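Subject: Re: [brimau-tabletop] Cloth or bare table for block stacking?

On a morning in October, the list member at Dizon wrote:

> We bought 38 sets of plain wooden cubes for the puzzle shelf and the
> stacking table. The table is hard and everything clatters. Has anyone
> put a cloth down? I worry the towers will lean. Also, does a busy
> pattern make the pieces harder to find?

We've had a cloth down at Prombridge for two seasons, so I can report on the clatter, which is much better, and on the leaning, which depends on how lazy you are about smoothing. A small wrinkle under the bottom cube won't matter at two high. Try for 4 and you'll learn a lot about your wrinkle.

As for pattern, I argued for plain gray and lost. We got a mountain view, bright blue on one side and nearly black on the other, with a purple ridge down the middle and little birds. I was prepared to hate it. Pale wood shows up beautifully on the dark part, though, and people now say "put it by the mountain" as if that were a normal instruction.

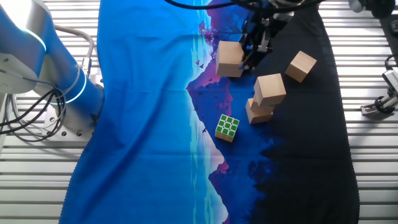 The Rubik's cube is another matter. Ours migrates to the colorful part of the cloth and hides in plain sight, particularly with a blue face up. Green up is easier to spot. I wouldn't ban it from the table, but don't count on it as a foundation for anything if somebody has left a layer half turned.

Some practical bits:

- Get a cloth narrower than the table. Overhang gets leaned on, and then your tower is on the floor.
- Skip the scalloped trim if you have a choice. We didn't, and cubes set down on the edge of it sit crooked.
- Iron from the back. Ask me how I know, or look at our first cloth, which is now a rag.

Eler has a spare in storage, 24 inches wide, with ducks. I'm told it's tasteful. You may have it for the postage.

\--
Prombridge games shelf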